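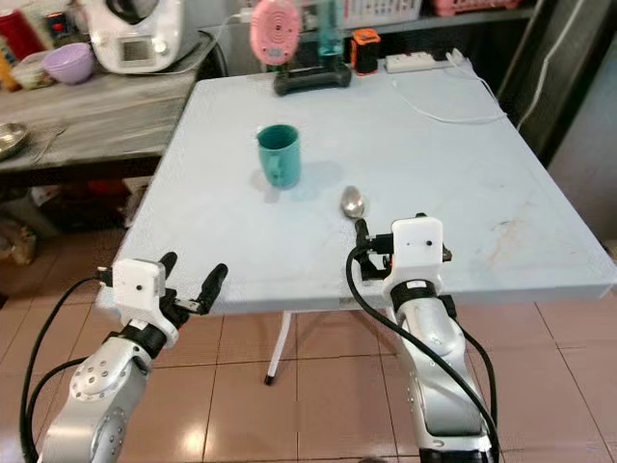
I'm Radu Bălan and Stunlow is my little workshop in Willville, although these days it's mine and Lertchai Noiphan's in equal measure. We set up and look after small two-armed robots, the kind that stand at an ordinary table and handle ordinary things (mugs, spoons, bowls, whatever's in the cupboard). Most of our jobs are for other people, but the machine I get asked about most is our own. We call it Matei, after my grandfather, who also had very long arms and dropped things.

I used to mend packaging lines over in Hendum. Lovely work if you like being rung up at four in the morning! Lertchai was the electrician on the same site, and when we both left we put our savings into two second-hand arms and a box of spares that turned out to be mostly the wrong screws. The first November was spent learning which ones fitted what.

Matei has two silver arms, each with a white gripper on the end and black fingers. We set the pair up together because they have to agree about where the table is. I start with the near corners, bring each gripper over slowly, and write down the numbers before I let it anywhere near a mug. Then comes the spoon, which I dread a bit. A spoon lying flat gives the fingers very little to get hold of, and if the tips are even slightly out of line one of them touches the tabletop first and the handle slides away. Mugs are far more forgiving.

The part that goes wrong most is the cable. It has to leave the wrist in a loop with enough slack for the joint to turn, and too much slack is as bad as too little, as it'll find the edge of the table and hook itself on. Lertchai does the loops. I've tried, and he redoes mine when I've gone home — I can tell by the ties.

We keep a paper notebook for all this. Every 300 hours the fingers come off, the tips get cleaned and checked for wear, and the wrist screws are gone over with a torque driver. Each finger gets opened and closed 18 times with nothing in it before we put it back to work, and we listen while it does. A dry click usually means grit. A soft one usually means I've left a washer out. The counter on the right gripper read 3968 closes when we last swapped its tips, and the old pair is in a jar on my desk (I'm sentimental, sorry).
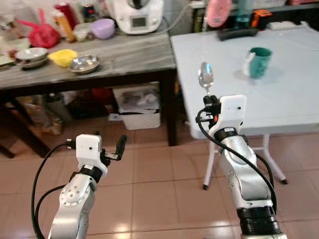 Do you have to set the whole thing up again after changing the gripper fingers?

Usually just the one gripper. We open and close it fully, teach it the new closed position, then check the tips against the corner marks for that arm. If those agree with the notebook we leave everything else alone.

We'll happily come and look at a machine we didn't build, too. Bring us the cable numbers if you have them, and please don't tidy it up first! The way the cables have settled tells Lertchai a lot.

Recent from the workshop
Choosing screws for wrist joints
Finger tips: when to swap and when to clean
A visit to our old site in Hendum
Lertchai's cable loops, part two

4 comments | 18 shares

Contact Stunlow, Willville | Copyright Stunlow | Back to top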